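Metcombe Picture House: where we are with the comeback season

Progress report to the Torkby fund, April 1, 2023

Hello again! You asked for something a bit less stiff than the last one, so I've written this the way I'd tell it to you over coffee, and the spreadsheet is going over separately. Short version: the season is running, people are coming, one title fell through, and I'd like to move a little money between two lines (see further down, please don't skip it).

For anyone at your end who's new to this, your grant pays for a season of films built around performers who went away and came back. Some had a flop, some had kids, some just stopped getting calls, and then there was the one picture that put them on posters again. We show the comeback film, and beforehand I do a short talk with clips about what the papers were saying when it was announced. Gossip columns, mostly. I love that stuff and I've stopped pretending otherwise.

Attendance first, because I know it's the first thing you look up. We've sold 598 tickets so far across the season. The house holds 145, and we filled it completely for the opening night in February, with people standing in the lobby hoping for returns. I had told you in the application that I'd be happy with 80 a night. Most nights we've beaten that. Two we didn't. One was the silent, which I'd put up against a big televised game without checking (my fault, I now have a sports calendar taped next to the phone), and the other was the courtroom drama, which I still think is wonderful and which plainly isn't a thing people want to leave the house for in the cold.

The dance picture was the surprise. I'd booked it almost as filler! It's from the tail end of its star's career, the reviews at the time were pretty unkind about him sharing the screen with a leading lady half his age, and I expected a polite crowd of regulars. Instead we got a whole row of dance school students who clapped after every number, and then the older folks started clapping too, and by the last reel it was more like a concert. We had a long discussion in the lobby afterward about why men got to keep playing the romantic lead and women got moved along to playing mothers. I wrote as much of it down as I could and it's going into the program notes for the second half.

Now the title that fell through. We had a verbal okay from Plurer for the gangster film, the one I'd called the centerpiece in my application, and then the rights for our territory went to a streaming outfit and Plurer couldn't let it out for theatrical anymore. They were decent about it and gave back the deposit in full. I've replaced it with the family melodrama by the same director, made a few years later with the same lead. It's a better performance, in my opinion. It's less famous, so I'm going to have to work harder on the poster.

That brings me to the money. The replacement costs less to book than the gangster film would have, and it leaves us 200 dollars under on the film hire line. I'd like to put that toward printing. The program booklets have been going faster than I planned, people take one for a friend, and we ran out completely at the dance picture. If you'd rather it stayed where it was, tell me and I'll photocopy the notes in the office, no hard feelings at all. Everything else is on budget apart from popcorn oil, and that isn't on your grant anyway.

The Ostermann projector is behaving. I mentioned in the last report that the lamp had been flickering during dark scenes, and we've had it looked at and replaced, and the difference is huge. You can see into the corners of a nightclub now. The sound is still a little muddy in the back three rows when people talk fast, so I've been steering the regulars who complain toward the middle. A proper fix would mean new speakers and that's a conversation for another year and another application.

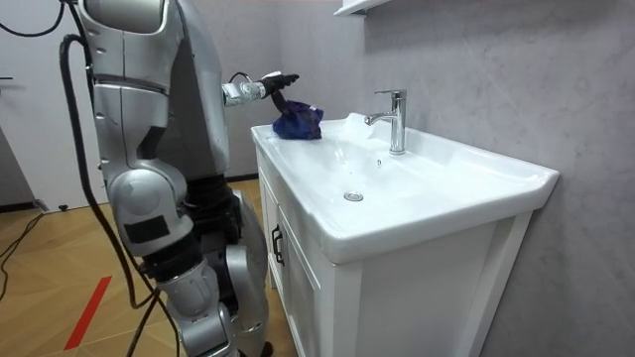 The talks have settled at fifteen minutes. They started out at nearly half an hour, and I could hear the candy wrappers getting louder, so I cut the bit about studio contracts and kept the bit about who wasn't speaking to whom on set. I've also started reading out one bad review from the original release each time, as nasty as I can find. It gets a laugh and it makes people root for the film before it has even started. One of the audience cards said the review was the best part of the evening, and I've decided to take that as a compliment.

On the cards generally: they're mostly kind. People like the mix of languages, though I've had several requests for bigger subtitles, and I'm afraid those come with the print and we're stuck with them. A few people want matinees. I'd like to try one before the season ends, with the melodrama, and see if it brings in the folks who don't drive after dark. It wouldn't cost you anything extra as the hire fee covers two screenings.

Still to come: the melodrama, the detective spoof, the concert film, and the closing night double bill. Posters for the spoof are done. The concert film is booked and paid for. For the double bill I have one title confirmed and I'm waiting to hear on the other, and I have a backup in mind that I know is available if the answer is no.

What I need from you is a yes or no on the 200 dollars, and the current version of your logo, as the one I have looks fuzzy when it's blown up for the screen before the show. And come to something! I'll keep two seats on the aisle for closing night until I hear otherwise.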